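Covley Botanic Garden
Cycad House Renewal and Pollen Storage: Progress Report to the Inskip Fund
Submitted 5/12/24
Prepared by Pravesh Shezi, Living Collections

Work under the grant is in its second year. The bench replacement in the Cycad House is finished, the pollen storage trial is running, and the record check is behind schedule. Spending is within budget on all lines except freight. No change to the end date is requested.

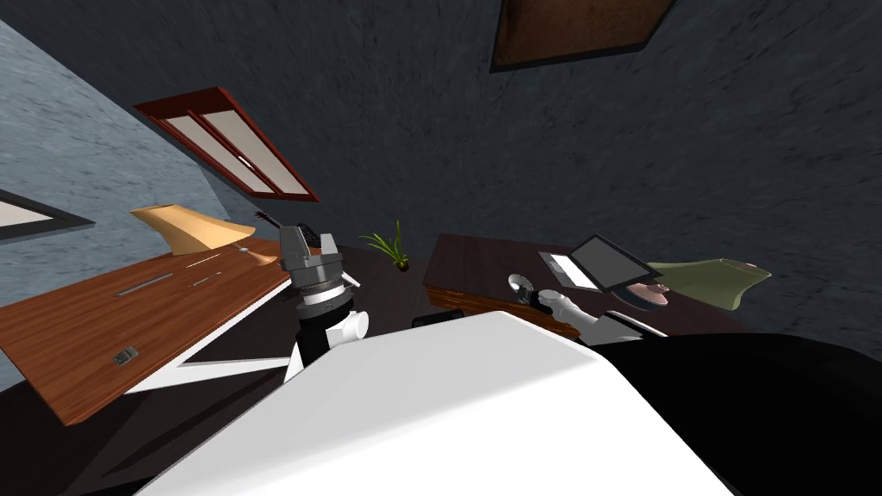
COLLECTION AND RECORDS

The Cycad House holds 86 accessioned plants. At the start of the grant, 29 of these had labels that did not match the database, mostly plants moved between benches before the current numbering was adopted. Each one is being checked against the paper accession book, the donor letters where they exist, and leaf characters. Plants that fail all three checks will be kept but marked "unverified" and will not be used for seed.

The check is slow during coning. Staff hours went to pollination in the spring, and label work stopped for that time. It resumes in July. New labels are engraved and wired to the trunk. The old push-in type was lost too often when pots were moved.

Sex has now been recorded for every plant that has coned. Young plants remain blank in that field.
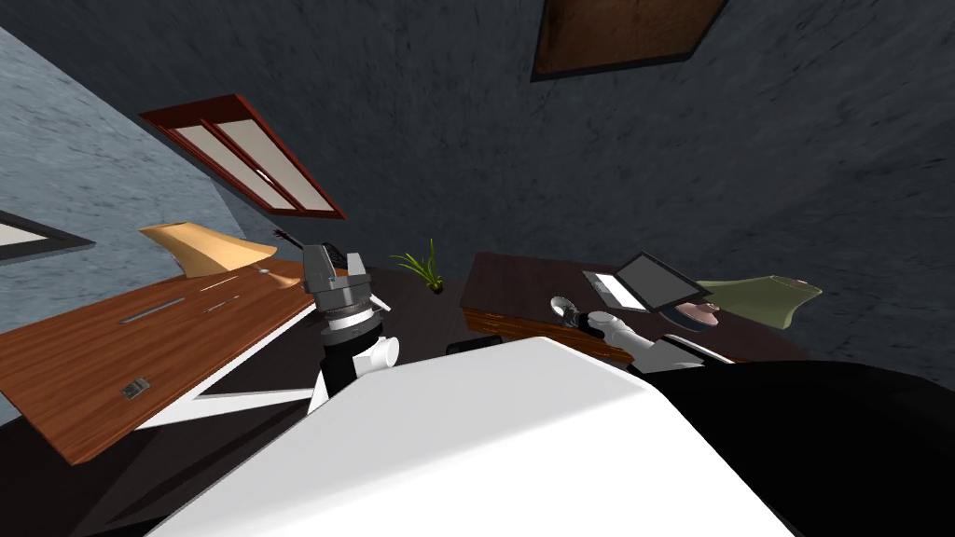 Left and right desks, with laptop.

POLLEN STORAGE TRIAL

Ehsan Vahidi runs the trial. Pollen is shed onto paper, sieved, dried over silica gel, and split into two lots per cone. One lot goes to the refrigerator and the other to the freezer. Samples are germinated in sugar solution on a fixed schedule and scored under the microscope by the same person each time.

Fresh pollen from the first male cone germinated at 89 percent. After the first storage period the frozen lot from that cone gave 85 percent. The refrigerated lot had mold and was discarded without a score. Drying time has been extended for later cones. One cone is not enough to draw a conclusion from, and the figures are given here only as a baseline.

Frozen pollen has been sent to Stulleo Arboretum, which has a receptive female of the same species. Seed set there will not be known before the next report. 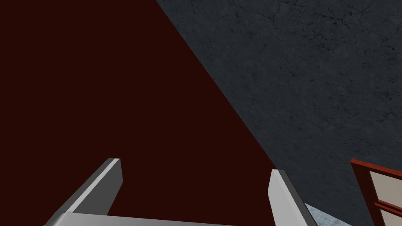

Drainage under the new benches is the main open item on the building side. Water from the north bench reaches the floor gully, but the south bench drains toward the wall and leaves the path wet after each irrigation. The installer, Kikano, has agreed to re-level the south legs at no charge. The slab will be surveyed at the same visit. Faint, thin branching lines like those in the mottled gray surface shown would be logged as hairline and left alone; anything open enough to hold grit would be cut back and filled before the legs are reset. Plants from the south bench will be moved to the potting bay for the duration and kept in bench order.

BUDGET NOTES

Freight ran over due to two return shipments of insulated boxes. The overage was covered from the supplies line. Silica gel and vials for the rest of the trial are already in stock. The engraving line is underspent and will remain so until label work resumes.

NEXT PERIOD

Resume label check, south bench first.
Re-level south bench and record floor condition.
Second germination test on all frozen lots.
Obtain seed count from Stulleo.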